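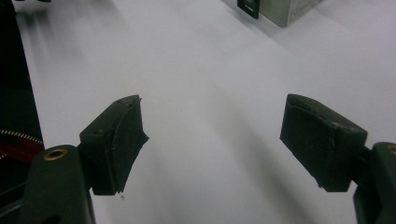

Cilstead library opens small parts room for home repairs

20 November 2025

The Cilstead public library has turned its old map room into a place where residents can sort, store and borrow small hardware for household repairs. The room opened to cardholders this week and can be used whenever the library is open, except during the last half hour of the day.

The collection holds 3,611 parts, most of them screws, washers, hinge pins, cable clips and shelf supports. Nearly all came from residents who answered a notice the library put up in April asking for leftovers from kitchen drawers and garage shelves. They arrived in jam jars, coffee cans, envelopes and, in one case, a sock.

"We thought we would get a few bags," said Pirjo Kinnunen, the branch manager. "By the second week I had to clear the shelf behind the front desk."

Sorting took most of the summer. Ilari Miettinen, a retired locksmith who lives on Pornen Road, set up the system with two members of the library staff. Parts are grouped first by what they do and then by size. Anything rusted through or badly bent was taken out. Odd pieces that could not be matched to a use were kept in a drawer marked "Ask," and several of those have already been identified by people who recognized them from their own furniture.

The library bought 96 storage boxes for the project with a grant of $1,060 from the Michailidis Fund, which pays for small improvements to public buildings in the county. The grant also covered labels, a magnifying lamp and white covering for the work tables. Miettinen asked for white so that small dark screws would be easy to find if they rolled.

The boxes were chosen after a trial of several kinds. Cardboard trays were cheap but sagged. Drawers looked neat but people had to pull out six or seven to find what they wanted, and they did not always go back in the right place. The staff settled on clear plastic with dividers inside and a lid that latches.
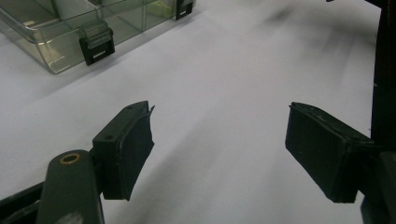 Latches mattered more than expected, Kinnunen said. One of the trial boxes had a lid that only pressed on, and it came open on the stairs. Picking up and sorting what had been in it took two people most of an afternoon.

Each box carries a number that matches a page in a binder by the door. The binder gives the name of the part, its size in both inches and millimeters, and the sort of job it is used for. There is no computer catalog yet. Jouko Kettunen, who runs the library's technology desk, said one may be added next year if there is enough demand, but that he did not want to hold up the opening for it.

Cardholders may take up to 8 parts per visit at no charge and do not have to bring them back. The library asks them to write down what they took so the boxes can be refilled. Hand tools, including screwdrivers, pliers and a small level, can be checked out for two weeks in the same way as books. Power tools are not part of the collection.

The work tables can be used for small jobs. Visitors may bring in a drawer, a lamp base or a cabinet door and try out parts until they find one that fits. Glue, paint and solvents are not allowed in the room, and wiring work has to be done elsewhere. Children under twelve need an adult with them.

Reijo Pelkonen, who was at one of the tables on opening day, had brought a kitchen cabinet door wrapped in a towel. He said the store wanted to sell him a bag of twenty hinge screws when he needed two.

"I've got plenty of bags like that at home already," he said. "I brought three of them with me, so I suppose I'm ahead."

The hardware store on the same block, Comov Supply, was asked about the plan before the library went forward. Owner Ville Sjöberg said he did not expect it to cut into his sales. People who come looking for a single screw often leave without buying anything, he said, and he now plans to send them across the street. The store gave the library two boxes of assorted wood screws and a thread gauge.

Donations are still being accepted at the front desk. The library is short of drawer slides, furniture feet and metric machine screws, and has more picture hooks than it can use. Parts should be clean and dry. They do not have to be sorted, but bags with a note saying what the parts came from are a help. Nails, blades and anything with oil on it will be turned away.

Miettinen will be in the room on the first and third Wednesday evenings of the month to help people match parts. No sign-up is needed. The room is on the second floor, next to the local history shelves, and can be reached by the elevator from the main lobby.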